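Section 2: Preparing the Pen and Ruling the Sheet

Before the first stroke, the nib must be cleaned and the sheet ruled. These steps apply to the Serier holder with either the Stougaard pointed nib or the broad one.

1. Wipe the new nib with a damp cloth to remove the factory oil. Dry it at once.

2. Push the nib into the holder until it stops. Do not grip it by the tines.

3. Dip to the vent hole — no deeper — and touch the nib to the rim of the ink bottle.

CAUTION: Do not flame a nib to remove oil. Heat softens the steel.

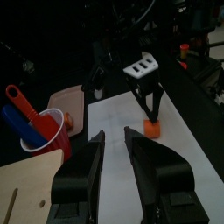

Grethe Oddsson reports that a new nib may still shed ink after one wipe, and that a second wipe with a drop of dish soap cures it. Use plain soap without lotion.

4. Rule the baseline in hard pencil, then the waist line above it.

5. Add slant lines every 13 mm. Keep the pencil light so that it erases cleanly.

6. Draw 2 test rows of plain downstrokes. Press on the way down and release before the turn.

NOTE: If the line splits into two thin tracks, the nib is dry or the pressure is too high. Dip again and repeat step 6.

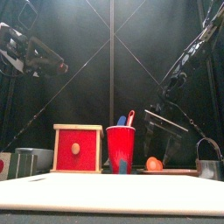
Could I skip the slant lines once my hand is steady? Attila Jakab

Yes, for short words. Keep them for full lines of text, where the slant tends to drift toward the right margin.

7. Rinse the nib in water and dry it before storage. Store the holder flat.

Ink types and drying times are listed in Section 3.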